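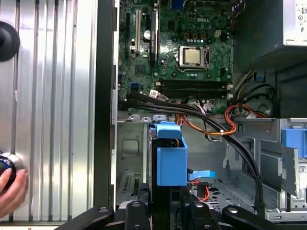
Unit 2: Inside a desktop computer

Handout for the practical session. Read it before you come in and keep it by you at the bench.

Before you start

Shut the computer down, switch off at the wall and pull out the mains lead. Press the power button once with the lead out. Take off watches and bracelets. Clip the wrist strap to bare metal on the case. Lay the case on its side, take off the side panel and put it where you won't lean on it.

The main parts

Motherboard. The large circuit board that everything else connects to. On many office machines the maker's name is printed on it.

Processor. Sits in a square socket and is held down by a metal frame with a lever. In normal use a heatsink covers it. Never run the machine without one. Do not touch the top of the chip.

Memory slots. Long, narrow slots near the processor, with latches at the end. Open the latches before fitting a module. The notch in the module has to line up with the key in the slot.

Expansion slots. For graphics, network and sound cards.

SATA ports. Small ports for the data cables from drives. Some boards colour them, but the colours differ from maker to maker, so go by the printed label.

Power supply. A closed metal box with a label giving its ratings. Do not open it. Copy the ratings into your worksheet.

Drive caddy. A plastic tray that holds the hard drive. Squeeze or lift the release, depending on the model, and slide it out. Unplug both cables first.

Wire colours

On a standard ATX supply, black is ground, yellow is 12 volts, red is 5 volts and orange is 3.3 volts. Some makers depart from this, so check with a meter if it matters.

Worksheet

Sketch the board and label the parts above. Note where each cable starts and ends before unplugging anything. Work in pairs and hand in one sheet per pair.

Reading: Petrauskas, pages 229 to 271. The Womel sheet on connectors is optional.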